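Skastis workshop help desk
Ticket 500: gripper stalls on soft items
Opened by: Sandra Holroyd
Assigned to: Severino Collado
Opened: 12/12/2019
Status: open, waiting for part

Problem as reported

The arm on the Sugden bench picks up hard things without trouble. With felt or stuffed items the fingers close, the servo hums for a few seconds and then the controller drops out with an overload message. After that the arm goes limp and has to be switched off and on again at the wall. I have had it happen 8 times this evening. Software is the Kesano build from June, no changes by me apart from the finger spacing.

Sandra

First reply

Thanks Sandra. Please check these before we take anything apart.

1. Look at the supply voltage while the fingers are closing. It should stay close to 12 V. If it dips badly, swap to the other supply on the shelf.
2. Open the gripper fully and move both fingers by hand with the power off. They should travel evenly.
3. Check the finger screws for tightness. Do not use thread lock on the plastic.
4. Run a slow close on the red felt piece with the white label and stop as soon as both fingers are against it. Grip it low down, and save a picture from the wrist camera.

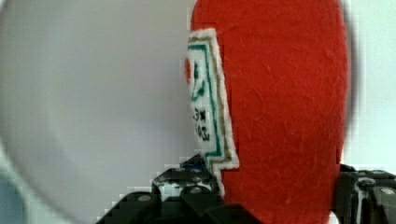
Results from Sandra

Supply is steady, so not that. Fingers move freely by hand. One screw on the left finger took a quarter turn, the others were tight. The slow close went fine and held without the overload message. Going back to normal speed, it stalled on the second try.

Severino, 2nd reply

The contact position looks all right to me, with a finger on either side of the felt. I think the trouble is in the close command. The script tells the gripper to go to fully shut and relies on the object to stop it. A hard block stops the fingers and the script notices. Felt keeps giving a little, so the position keeps changing and the stall check never fires. The servo carries on pushing until it overheats or trips.

Change made: stall check now looks at current as well as position, and the close speed for soft items is halved. Settings are in the Flevar folder, file name soft_close. Please load that one and leave the old file where it is.

Sandra

Loaded soft_close. No overload so far on felt. The servo still makes a grinding noise near the end of its travel - only when closing, never when opening. It did this before the change too but I had put it down to the stall.

Severino

That will be the gear set. I have ordered 2, one to fit and one spare. Keep to the slow close until it is changed, and leave the ticket open.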